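Keeping the harness cell running: speaker notes
Session 4, afternoon block, 25 minutes plus questions

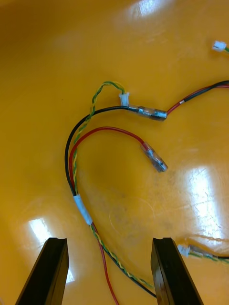
Yamila Barrientos objected to the draft of this talk that most of our stops get logged as gripper faults when the gripper did exactly what it was told, and that the log should separate the two. She is right. The stop codes were changed in November and the figures in these notes use the new codes.

Opening (2 min)
Introduce the cell. One arm, two-finger gripper, wrist camera, yellow work surface, overhead lights. Loose wiring harnesses, crimp terminals and small white connectors. Say that the talk covers setup and upkeep only. Questions on the planner go to the Esine session.

Point 1: Fingers (5 min)
Fingers are black, flat-topped, notched on one of the pair. Left and right are not interchangeable. Swapping them moves the notch to the wrong side and the pick offset is then wrong for every program in the cell.
Check the finger screws at the start of each shift. Witness marks in paint pen across screw head and finger. If the mark is broken, retorque, then rerun the touch-off.
Touch-off: close on the 10 mm gauge block, read the width, enter the difference in the tool table. Do not correct it in the program. Henríquez did this on the second cell and we spent a week finding it.
Wires running between open fingers are normal in this work. The close command must be gated on the wrist image, or the fingers will pinch whatever is in the gap. Pause here, someone will ask about force limits. Answer: the limit protects the gripper. It does not protect a crimp.

Point 2: Lighting and surface (6 min)
The surface is glossy. Overhead lights come back into the wrist camera as hard white patches, and white parts are what we are looking for. A white connector near a glare patch is the most common missed detection on this cell.
What we tried, in order:
Lower exposure. Glare shrinks, black wire detail goes with it.
Diffuser on the two nearest lights. Helped. Still fitted.
Matte film over the surface. Best images, but terminals dragged on it and the film lifted at the corners. Removed.
Two-view check. The arm shifts the camera sideways and takes a second image. Glare moves relative to the part, the connector does not move on the surface. This is the current method.
Scratches and smudges: wipe down with a lint-free cloth and the approved cleaner at every shift change. Replace the surface when scratches show up in the empty reference image at working exposure. Do not polish it. Polishing makes the glare worse.

Point 3: Camera calibration (5 min)
The wrist camera bracket is held by two screws and takes a knock now and then. Run the short calibration after any contact stop. Run the full one every Saturday before first shift.
Pass limits are on the Isorness sheet taped inside the cabinet door. If the short calibration fails twice, stop and check the bracket before running the full one.
The fingertips should sit along the bottom of the image. Compare with the reference print. A shifted fingertip is the quickest sign of a moved bracket, and operators can see it without any tools.

Point 4: Stop log (4 min)
Slide with table. 1,931 cycles in the review period, 200 stops.
Read the codes slowly: G is gripper hardware, V is vision, W is wire in the closing path, O is operator.
Code W used to be booked under G. Explain why that sent us after the wrong parts. We changed finger pads twice for no gain.
Spare parts: one finger pair, one bracket, one camera cable. Zolley stocks the cable under bin 603. Order when you take the last one out, and write it on the bin card.

Restart after a W stop (3 min)
Leave the gripper where it is. Open by hand jog at low speed. Check that no strand is caught behind a finger. Raise straight up, no sideways move until the tips are clear of the harness.
Inspect any crimp that was near the tips. Pull-test or scrap, operator's choice, but log which.
Home, short calibration, resume.

Questions
If time runs over, drop the matte film story and keep the restart steps. Handouts are on the table by the door.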